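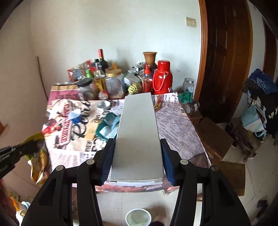 Puertas abiertas en Bornberg: una mañana entre tintas y telas

Llegamos a la estampería Holub con el primer grupo, a las 10 en punto, y ya olía a tinta desde el aparcamiento. ¡Qué ganas teníamos! En abril nos habíamos quedado sin plaza, así que esta vez reservé en cuanto abrieron la lista.

La visita dura 2 horas y empieza en el almacén de rollos, con algodones crudos apilados hasta el techo. De ahí se pasa a la sala de color, donde mezclan los rojos a ojo y luego los comprueban con una muestra vieja clavada en la pared – me pareció precioso que siga siendo así.

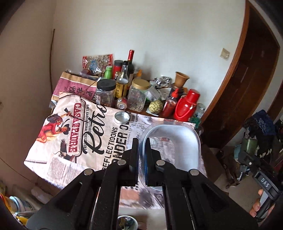
Zamik
Redactora del blog Plirkedance
31 de julio de 2025

Lo mejor, para mí, la mesa larga de estampación. Nos enseñaron cómo se encajan 4 pantallas sobre la misma tela sin que baile el dibujo, y nos dejaron pasar la rasqueta en un retal (el mío salió torcido y me lo llevé igual, encantada).

Los manteles con aire de periódico antiguo son de lo que más se pide ahora. Mezclan anuncios de otra época, letras enormes y columnas de texto diminuto, y una se queda leyendo trozos sueltos en vez de atender al guía. En uno ponía «CASA DE PADRE» en rojo, bien grande, y un poco más allá «Retro» en letra cursiva negra, puesta en vertical. También hay un águila oscura con las alas abiertas que me gustó muchísimo.

Al final se pasa por la tienda, pequeña y con retales a 3 euros. Conviene llevar efectivo, calzado cerrado y una bolsa grande – yo fui sin bolsa y volví en el autobús abrazada a dos metros de lino. La próxima visita incluye también el taller de costura y ya me he apuntado.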